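Gamar Opens Equipment Planning Service for Household Robotics Work

Gamar, a supplier of handling equipment for small automation teams, is opening a planning service for groups that need to budget for hand-held grippers, spare parts and storage before they commit to a purchase. The service covers teams working on household tasks such as tidying, sorting and putting things away.

Customers start with a worksheet called Rovo. It asks what objects will be handled, how many stations will run at once, how often finger pads are likely to be replaced and who will do the replacing. Gamar returns a purchase plan with quantities, lead times and a yearly running cost. The plan belongs to the customer, who may take it to any vendor. 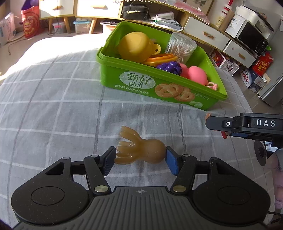

THESSALONIKI, 2025-12-04. Gamar will take bookings for the planning service from today, with the first plans due to customers in February. The price is 504 euros per plan, credited in full against any equipment order placed with the company within 20 weeks.

"Most of the budgets we see have one line for grippers and nothing for what goes with them," said Pantelis Petridis, head of customer planning at Gamar. "Then the pads wear down, a second station is added, and the money has to come out of something else. We would like people to have those numbers before they sign."

Picking up small toys and returning them to a tub is one of the jobs the worksheet covers. Soft rubber shapes with thin parts, such as an octopus toy with splayed tentacles, are entered separately from hard plastic pieces. The two groups can call for different pad materials, and the worksheet allows a different pad on each finger, for example foam on one and a ribbed pad on the other.

Gamar tested Rovo with 13 teams over the past year. Of the plans produced, the most common change to a team's first budget was an added line for spare pads and screws, followed by a second gripper for each station where two-handed work was expected. Some 22 hours of staff time went into each plan during the trial. The company expects that to fall as the worksheet is used more.

The service has two levels. The standard plan covers up to four stations at one address. The extended plan, named Soson, covers several addresses and includes a replacement schedule for the second year. Soson is priced on request.

Equipment ordered under either plan will ship from the Nasution warehouse, which Gamar has used for spare parts since last spring. Pads, pivot screws and linkage arms will be stocked there. Complete grippers will be built to order.

Leasing is not offered at present. Customers who need to spread payments can split an order into two deliveries, each invoiced when it ships.

Requests for a plan should include a list of the objects to be handled, the number of stations and the latest date by which equipment must be in use. Photos of the work area are welcome but not required.

About Gamar
Gamar supplies grippers, replacement parts and planning support to small automation teams.

Press contact: Pantelis Petridis, Gamar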